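Tovmont Counter and Splashback Care: Frequently Asked Questions

Maintained by Blair Strachan. Last revised 11/21/24.

These answers apply to glossy white countertops with a coved upstand, inset stainless steel drainboards, and matte gray tile laid in running bond. For stone or timber tops, see the separate sheet.

General cleaning

What should I use for daily cleaning?

Warm water, a drop of dish soap, and a soft cloth. Wipe from the wall toward the front edge, rinse the cloth, and wipe again. Dry with a second cloth. Soap left to dry on a gloss surface leaves a film that is easy to mistake for wear.

How do I clean the curve where the counter meets the wall?

Fold the cloth over two fingers and run it along the cove in one direction. There is no square corner to dig into, so a brush is not needed. Grease collects in the first course of grout above the upstand, and that line should be cleaned separately.

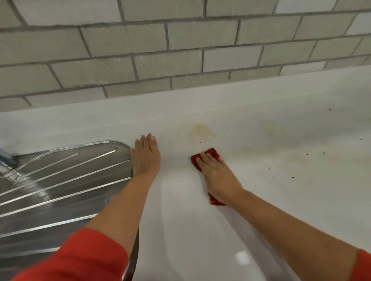
How often should grout be resealed?

Once a year behind a sink and every two years elsewhere. Let the grout dry overnight before applying sealer, and wipe the excess off the tile face within ten minutes.

Can chipped grout be patched?

Small chips can be filled with a matching premixed grout. Rake out loose material first. If a whole joint is soft when pressed, remove and replace the joint. Patches usually dry lighter than the surrounding grout and should not be judged for 53 hours.

Drainboard

Which direction do I scrub?

Along the ribs, never across them. Cross scratches hold scale and show under a window. A nylon pad is acceptable. Steel wool is not.

There is a brown line where the metal meets the counter. Is it rust?

It depends on the installation. Some drainboards have a dark gasket or sealant bead at that joint. Others collect tea stain and old soap there. Rub a short section with a cotton swab and white vinegar, then rinse. If color comes off on the swab, it is a deposit. Do not scrape the joint with a knife. If the sealant has lifted, have it replaced before water gets under the counter.

Items kept on the counter

What can stay out permanently?

Anything light enough to move with one hand or two, with a base that will not scratch. Tissue boxes, small artificial plants, and closed jugs are all suitable. Keep them toward the back, clear of the drainboard. Paper goods belong on the side away from the faucet.

How should items be moved for cleaning?

Lift them. Do not slide them. Grit under a base marks gloss finishes quickly. Hold a box at both ends, and if it has a loose lid, keep the lid down with your fingers. 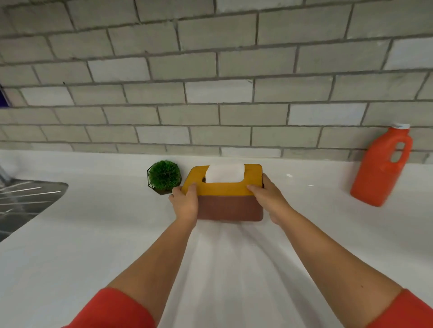

Set each item on a folded towel until the counter is dry, then wipe its underside and put it back. Wire planters need extra care, as the points of the frame can scratch. Clear adhesive pads under the contact points solve this. Gunhild Vigfúsdóttir at the Damov showroom keeps them in packs of 172.

How do I dust an artificial plant?

Use a dry paintbrush, away from the clean counter. Rinse only if the maker allows it.

Is it safe to store a plastic jug against the tile?

Stand it upright with the cap closed. Check the base for drips, particularly if it holds cleaning fluid.

Where do I send other questions?

Write to the Tovmont care desk and quote sheet 574.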